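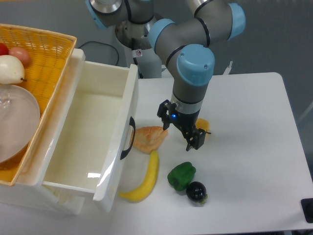
Photo: Dorian Baudry / Guillot Library Services

Speaker notes, session 3: Caring for parish records
Time allowed: 15 minutes

Welcome delegates on behalf of the Drosness Archive.

Begin with the Aven register. The first entry is dated 1668, and the binding was replaced in July of last year. Pause for the slide to change.

State the storage policy. Registers are kept flat, in closed boxes, with no more than four volumes to a shelf. Loans to the Jirnora reading room require written approval.

Remind parishes that tape must not be used on torn pages. Damaged leaves should be placed in a paper folder and reported to the Archive.

Take questions. Refer fee inquiries to the front desk.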